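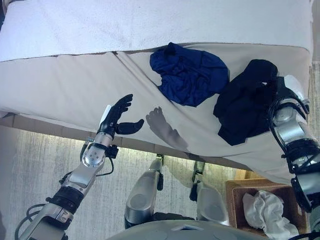

Two things still on the bed. Cream sheet, white layer on top, one day I'll iron something.

OK quick one because I have to be out the door soon and the kitchen is still a mess.

February 13, 2021 and I am finally dealing with the bedroom. Been putting it off since the move, and the move was in August, so. Yeah.

The plan was simple. Everything that lives on the bed gets folded or hung up or goes in the bag for Rebecca. I put on a podcast and gave myself 75 minutes. Used maybe half of that looking for hangers.

First, the bed. It's low, which I love for sleeping and hate for folding. My back gives out way before the pile does. When I bought it from Telel I was thinking about the slanted ceiling and not about laundry, obviously. Ginevra Sala (downstairs, has the good espresso pot) told me to fold on the ironing board instead. Tried it. Everything slides off.

So I fold on the bed, standing up, complaining.

The cream sheet is the one that never stays put. I tuck it, I sit down once, and there go the creases again, all the way across. It's a size too big I think? The tag fell off ages ago so who knows. I bought it on sale with the pillowcases and the pillowcases are fine, so I can't even be mad at the store. Might try those elastic clip things. If anyone has used them write me, I don't want to spend money on something that pings off in the middle of the night.

What I got through today:

Sweaters, all of them. Folded in thirds and stood up in the drawer. Looks great, will last until I need the one in the back.

Socks. Gave up on the singles, they're rags now.

The drawer of "nice" T-shirts. Kept 4. The rest go to Rebecca for her painting class, she asked for old cotton and boy do I have old cotton.

Winter coat to the hook by the door insted of the chair. The chair is a chair again! Sat in it for a minute just to see.

Did not get to: the box under the window, the scarves, whatever is happening on the closet shelf. Also the two crumpled things on the bed, which I keep picking up and putting back down. Do they get washed again? Do I just shake them out and hang them in the bathroom while I shower? My mother would say wash. I'm going to say shower.

Oh and the Vasus storage bags came. Opened one, squashed the spare blanket into it, pretty happy so far. They smell a bit like a new shower curtain so I left the others hanging on the balcony to air out. Will report back, maybe, if I remeber.

Next up is the kitchen, specifically the cabinet with the D'Amico jars and no lids. I know the lids are somewhere. Probably in the box under the window.

Ok, shoes on, going.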